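Skiten Classroom Simulator, Club License: Review After One Season

Price paid: $126 for the year, one club license
Tested with: a high school robotics club, six students, school laptops
Verdict: Fine for practice, oversold as a replacement for hardware

I help out with an after-school robotics club, and I have a low tolerance for software that promises to "bring the lab to every laptop." We have been sold that line before. Two years ago it was the Koster bundle, which had nice lesson plans and a physics model that let a coffee mug stand on its handle. So when our faculty lead, Kevser Ateş, asked me to look at Skiten before the club committed to it for the fall, I said yes mostly so that I could say no.

I didn't end up saying no. I'm not exactly saying yes either.

What you get

Skiten is a simulator for two-armed household robots. You get a set of rooms, a library of objects, a robot with a gripper on each arm, and a scripting panel that takes Python. You can also drive the arms by hand with a game controller or, if you have the patience of a saint, with the keyboard. Runs can be recorded, replayed and exported. The club license covers up to 21 seats, far more than we needed, and there is no smaller tier. If your club is six kids, you pay for the other fifteen chairs anyway.

The box copy (there is no box, but you know what I mean) talks about "competition readiness." The competition it has in mind is the Nodbridge Tabletop Challenge, where teams get a kitchen or dining setup and have to sort, move and clear things on a clock. Nodbridge has a simulated qualifying round before the in-person one, and Skiten can load that kind of layout. That was the whole reason we were interested.

Setup

Bad. The installer wanted admin rights that school laptops don't give to anyone, so we lost the first meeting entirely and most of the second. The portable version exists, but it's buried under "Legacy" on the download page, and the first support person I wrote to didn't know about it. The second one did. Once we had that version it ran without trouble on every machine, although the fans made a noise I would describe as pleading.

Licensing checks in online at every launch. On a school network with a content filter, this fails whenever it feels like it. There is supposed to be an offline grace period. We saw it work twice.

The rooms

Better than I expected, and I went in ready to be mean. Older classroom simulators give you a gray floor and a few colored cubes, and the kids get very good at picking up colored cubes. Skiten's rooms are cluttered the way rooms are. The students spent most of October on a kitchen counter layout, and it gave them real trouble: glass bottles, flatware lying flat on a speckled top, plates, and dim light over all of it.

The dim light matters more than it sounds. Our students had written a color filter that worked beautifully in the default bright room and fell apart in the dark blue one. Green bottles in particular gave them fits. One student wanted to turn the lights up in the settings, which you can do. Kevser asked him whether he planned to turn up the lights at Nodbridge. He went back to the filter.

I do have complaints. Some of the props look like placeholders. There's a light-blue block on that counter that the club argued over for a whole afternoon, sponge or box, and the object list was no help because the entry was just a part number. The orange-yellow thing on top of it was bread to half the group and cheese to the other half. For a grasping exercise that might not matter, but if you're scoring a team on putting food in one place and cleaning supplies in another, it matters a lot. Wilteck's free simulator is uglier, but every object in it has a plain English name.
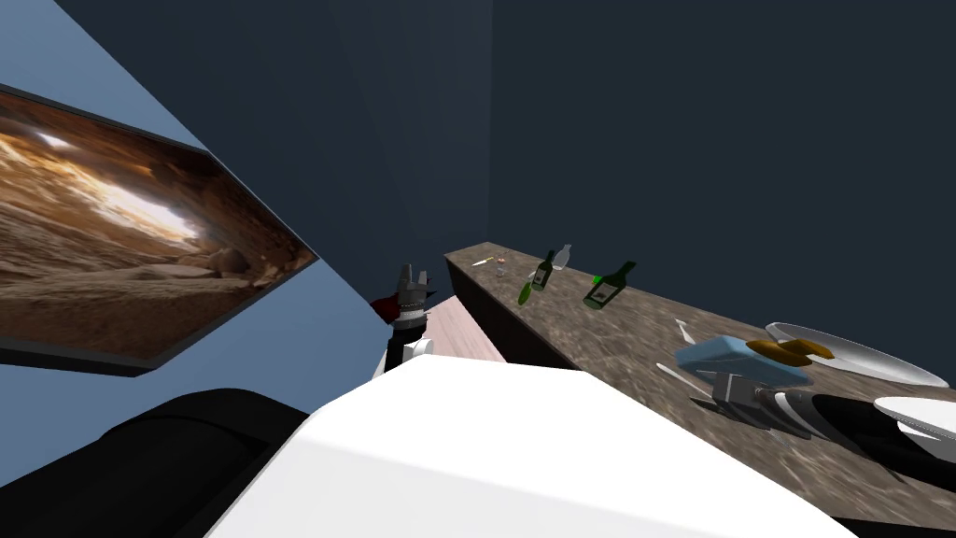 Driving the arms

Hand control is where the students had fun and where I had doubts. The arms respond quickly, almost too quickly, with none of the lag or sag you get from real joints. A kid who learns on this will be surprised by a physical arm. Ours were. We have one elderly desktop arm in the club cabinet, and the first time a student ran a Skiten-tuned routine on it the gripper overshot the target by the width of a hand.

The viewpoint is from the robot's own body, which I first took for a gimmick. It tips as the robot leans, so you can find yourself looking at a counter that slopes off like a ski run, with your own white shell filling the bottom of the view. Two students hated it. The rest adapted inside a meeting and started using the outside view less and less. I'll give Skiten credit for this one. Most of the planning mistakes I saw came from kids assuming they could see something that was behind an arm, and from the body view you find that out right away.

Using both arms at once is still clumsy. With a controller you toggle between left and right, and the idle arm stays wherever you left it. More than one run ended with a forgotten gripper plowing through the tableware. There's a "mirror" mode that moves both arms together. I have yet to find a task it helps with.

Physics

Mixed. Bottles tip and roll believably. Plates are good too, and sliding one toward the edge of the counter to get a finger under the rim works about the way it would in a kitchen. Thin flat things are another story. Forks and knives either stick to the surface as if glued or shoot sideways when the fingers close. The team logged 52 attempts at lifting a fork and got a clean pick on 21 of them, and the failures didn't look like failures of technique. Same script, same starting position, different result. If that randomness is meant to stand in for the messiness of real life, the manual should say so. It doesn't.

Soft objects don't deform. Squeeze the bread (or cheese) as hard as you like and nothing happens to it. A real one would end up as crumbs, and students don't learn grip force if grip force has no consequences.

Scripting

The Python side is the strongest part. Commands are named sensibly, the errors mostly point to the right line, and a student who had never coded before September had an arm reaching for a plate by her third session. Replay is excellent: you can scrub back to the moment things went wrong and see the joint values next to the line of code that was running. I'd take the replay tool over every one of the rendered rooms.

Documentation runs out fast, though. The beginner section is thorough. After that you get a list of function names with one sentence each, and a forum where the newest answer to our question was "did you ever solve this?"

What it did for the team

They made it through the Nodbridge qualifying round, in the lower half of the teams that did. I'm told I should lead with that. I don't, because I can't tell you how much of it was the software. They met every week, they argued a lot, and Kevser made them write down why each run failed before they were allowed to start another. A team doing that with Wilteck's free package might have placed in the same spot. I'd love to see a vendor test that, and I don't expect to.

What I can say is that the students kept coming back to it. One of them was sending replay files to the group on a Sunday, and I have never gotten anyone to do that with a worksheet.

Good
Rooms with real clutter and difficult lighting
Replay with code and joint values side by side
First scripts come quickly, even for beginners
Body view teaches kids what the robot can't see

Not good
Installer and license check fight with school networks
Flatware physics is a coin toss
Objects with part numbers for names
No small-club price
Arms behave far better than real arms do

Should your club buy it?

If you're heading for Nodbridge or something like it, and you already have at least one physical arm for checking your work, then yes, at $126 it's a reasonable buy. Plan on losing your first two meetings to setup and go straight to the portable version.

If you have no hardware at all and hope this will stand in for it, I'd hold off. Start with Wilteck, which costs nothing, and put the money toward a secondhand arm. Your students will break it, and fixing it will fill the spring.

We're renewing for one more year. I voted against and was outnumbered by the kids, who have promised me a fork routine that works nine times in ten. I've asked for the log files.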